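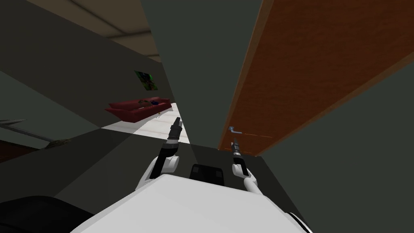

Notebook > Ball Lab > Entries

August 22, 2025: Rebound rig, match ball pressure series

Continued the pressure series on the Jument match balls ahead of the Stakgate preseason order. Same drop height as in May, same steel plate, plate re-leveled before the first drop. Ball 3 left out, valve still leaks. Bernd has the spare valves.

Conditioning: all balls held at room temperature overnight, inflated in the morning, rested one hour, pressure checked again. Ball 7 had lost a little and was topped up. Noted on the sheet in red.

Drops: 100 in total, 25 per ball, four balls. Discarded 16 where the ball landed on the valve side or clipped the guide tube. 12 of those came from ball 5, so the release cup is probably not seating properly on the heavier panel seam. Turned the cup a quarter and the rest ran clean.

Rebound height rises with pressure as expected, but the curve flattens sooner than in the May set. Two candidates:
- gauge offset. The Elau gauge was swapped in June and I can't find the check against the old one.
- bladder wear. Balls 5 and 7 have already been through 28 training sessions with the under-19s.

Edeltraud thinks it is the gauge. I would rather see one unused ball on the same curve before touching the old numbers.

Spread within each ball is fine below the top pressure. At the top step ball 8 is scattered, no pattern against drop order.

To do:
- check Elau gauge against the Haque reference, both directions
- one new ball, full series
- shim the release cup, then repeat ball 5
- ask Willy Van Rooij which pressure the goalkeepers' coach really uses, the form says one thing and the pump in the kit room is set to another

Raw sheets in the gray binder behind the May tab. Benedikt has the rig until noon tomorrow.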